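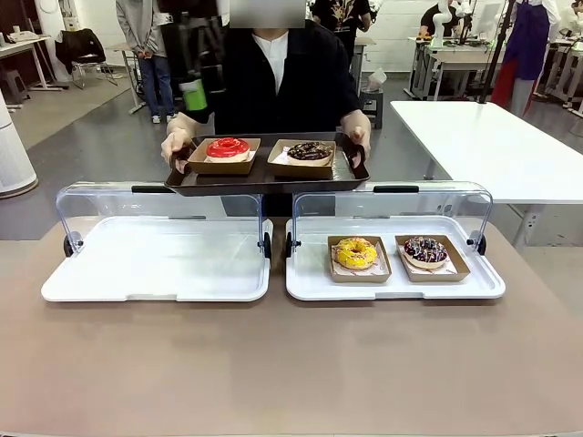

How many days ahead should I order donuts for a small coffee counter, and what do I do with the ones left at closing?

mapleandrust
Order two days ahead for the regular days, send the final number by noon the day before if your supplier allows changes, and plan to have a few left over. Leftovers go half price for the last hour, then to staff or a pantry that has agreed to take them. Don't sell day-old at full price, people can tell.

Home Browse Ask Tags Log in
Search the community Go

posted 10/17/26 in Small Food Business
counter_in_pryor

Ok more detail because my title box ran out. I have a coffee counter in Pryor, inside a building with offices upstairs, so mornings are busy and then its dead, then a little bump at 3. Coffee I understand. Pastry I don't. I buy wholesale, no oven here and no plan to get one. Supplier is Weseck, they deliver before I open, and their order sheet closes two days before. I can change the count once after that.

Last month I spent $1,530 on donuts alone and threw out way too many. Cut the order after that and ran out by 9:30, and got complaints. A guy stood there and looked at the empty case like I'd done it to him personally. So I don't know which is worse.

Things I'm stuck on:
- how far ahead do you all lock in a number
- do you order the same mix every day or change it
- leftovers, what's allowed and what's just a bad look
- is it worth taking preorders from the offices upstairs

I use Clundemico for the register and it has an item report but I've never opened it. Not looking for "bake your own" please.

3 comments Share Save

mapleandrust
Adding to what I put up top now that there's more to go on.

Open the item report. Seriously, tonight. You want donuts sold by hour and the time of the last sale of each flavor. If the last plain glazed goes at 9:15 and you close at 4, the total for the day doesn't tell you what demand was, it only tells you what you ordered. That's the trap with cutting your order after a bad month. You cut, you sell out, the report says you sold everything, looks great, and meanwhile the folks who come down at 3 have stopped coming down.

Do two weeks with the same order every day. Write down sell out time and leftovers for each kind. Paper by the register is fine, I still use the back of the milk invoice. After that you'll have a pattern. Mine was that the start of the week was much lighter than I thought and the day before a holiday was nuts.

For the mix: pick a base that never changes (glazed, chocolate, whatever moves) and let one slot be the fun one. Only the fun slot changes. When I let every flavor move around I couldn't tell if it was a slow day or a bad flavor. Fruit filled ones are the first to look sad so order those light.

On waste, I aim to toss or give away one in ten. Zero leftover means you ran out early. Took me a long time to be ok with that. Put it in the price. If you pay for ten and expect to sell nine then the nine have to cover the tenth, plus the bag, plus the napkins they grab by the fistfull.

Leftovers: I do half price in the last hour with a small sign. Don't announce it online or people wait for it. Call the pantry before you show up, some won't take anything with cream and some only take stuff on certain days. Staff get what's left but I write it down, otherwise the over ordering starts to look like generosity to the staff. Ask me how I know.

27 found this helpful Reply Share

conance_county_baker
I'm on the other side of this, small wholesale baker in Conance, so here is what your supplier probably won't say.

The two day cutoff is for flour and labor. The noon change is a favor on our end. If you use it to move by a few, nobody minds. If you use it every day to cut a third off, you go to the bottom of the list when we're short. So put in an honest first number.

Ask if they'll do a standing order. With us a standing order gets you a little off each piece and we load you first. My biggest account takes 1,000 a week on standing and calls me maybe once a month. You don't need that size, I've got a dentist office on standing for a box.

Also ask what time they're fried. Some places fry the evening before and ice in the early hours. Not a crime but a donut fried at 8 pm is not going to be nice at 3 in the afternoon next day. If you want that afternoon bump, get something that holds up. Cake donuts keep better than raised ones. Coffee cake and bars better than both.

Storage: room temp, covered loosely, out of the sun. Don't refrigerate plain or iced ones, fridge makes them stale faster and the icing sweats. Cream or custard filled is different, those need to be cold, check your county rules on how long they can sit out. Don't stack iced ones. If you've only got a small case, put out half and keep the rest boxed in back, a case with 6 fresh ones looks better than 20 drying out under a light.

Preorders from upstairs, do it. Paid in advance, box only, in by noon two days before so it lines up with the sheet. One price for the box, you pick the flavors. Don't let them customize or you'll be on the phone all morning. And no same day adds out of the case, thats how you end up with the empty case guy.

14 found this helpful Reply Share

88keys_cafe
just raise the price and order less. i did that and its fine. never had a complaint. well one

2 found this helpful Reply Share

counter_in_pryor
Thanks all. Opened the report finally. Last glazed sold at 9:22 most days, so the supplier number was too low even when I thought I was tossing a ton. What I was tossing was nearly all the filled ones. I feel dumb but ok.

Asked Weseck about a standing order, they do have one, starts the first week of November if I sign up now. Going to run the same order for two weeks like mapleandrust said and then pick the standing number from that. Cake donuts for the afternoon, 4 of them to start.

Upstairs already asked for a box for a meeting and wanted all chocolate. Told them I pick the flavors. We'll see if they order again.

5 found this helpful Reply Share

mapleandrust
4 is a good start. Write down what time they go.

Reply Share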